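Buscamos gente para nuestras sesiones de mesa y vajilla

Convocatoria abierta - febrero de 2024

En Clorketti llevamos tiempo dándole vueltas a una cosa muy sencilla: cómo se pone, se usa y se recoge una mesa. Qué plato elige cada uno, por dónde lo coge, dónde lo deja, qué hace con el mantel individual cuando ha terminado. De ahí sale Lagman, un estudio sobre vajilla doméstica que arranca este año y para el que queremos contar con 35 participantes. ¡Nos hace mucha ilusión abrirlo por fin a gente de fuera del taller!

No hace falta saber cocinar ni tener experiencia en hostelería. Nos interesa justo lo contrario, personas que ponen la mesa en casa todos los días sin pensarlo mucho: quien come solo, quien sirve a una familia entera, quien guarda los platos buenos para las visitas y quien ya no tiene platos buenos porque los usa a diario (somos varios en el equipo).

Qué harás

Cada sesión dura dos horas y se hace en una mesa de madera clara, con vajilla nuestra. Pondrás y quitarás la mesa varias veces, a tu ritmo, cambiando de piezas: platos grandes y pequeños, cuencos, vasos, cubiertos. También apilarás, ordenarás y pasarás platos a otra persona. Al final charlamos un rato y nos cuentas qué piezas te han resultado cómodas y cuáles no te llevarías a casa ni regaladas.

Annelies Eder, que coordina las sesiones, tiene especial interés en los platos grandes. Son los que más conversación dan: el peso, el canto, si caben o no en el armario, si el borde de color gusta o cansa.

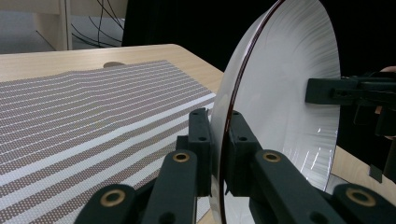
Con los manteles individuales pasa algo parecido. Hay quien los coloca al milímetro y quien los echa encima de la mesa y ya está, y las dos maneras nos sirven. Trabajamos con modelos lisos y de rayas, y puedes traer uno tuyo si le tienes cariño.

A quién buscamos

Mayores de edad, con disponibilidad para asistir a 6 sesiones entre febrero y junio. Necesitamos que puedas levantar y mover vajilla sin molestias. Zurdos y zurdas, apuntaos, por favor: en la primera ronda hubo muy pocos y los echamos de menos.

Qué ofrecemos

595 euros brutos por el ciclo completo, que se abonan al terminar la última sesión. Si tienes que dejarlo antes, cobras la parte que hayas hecho. Hay café, té y algo de comer en todas las sesiones - avísanos de alergias en el correo - y al acabar te llevas una pieza de la serie Rellow, la que tú elijas.

Los grupos son de nueve personas como máximo, en turno de mañana o de tarde. Intentamos respetar el turno que pidas.

Cómo apuntarte

Escribe a Hawi Derese a través del formulario de contacto de nuestra página, con el asunto «Lagman», y dinos tu nombre, un teléfono, el turno que prefieres y unas líneas sobre la mesa de tu casa: quién se sienta, qué vajilla usáis, quién recoge. Sin currículum. Contestamos a todo el mundo, también cuando el grupo ya está completo, y en ese caso te guardamos sitio en la lista para la siguiente ronda.

Para dudas sobre pagos o justificantes, pregunta por Kilian Berchtold en el mismo formulario.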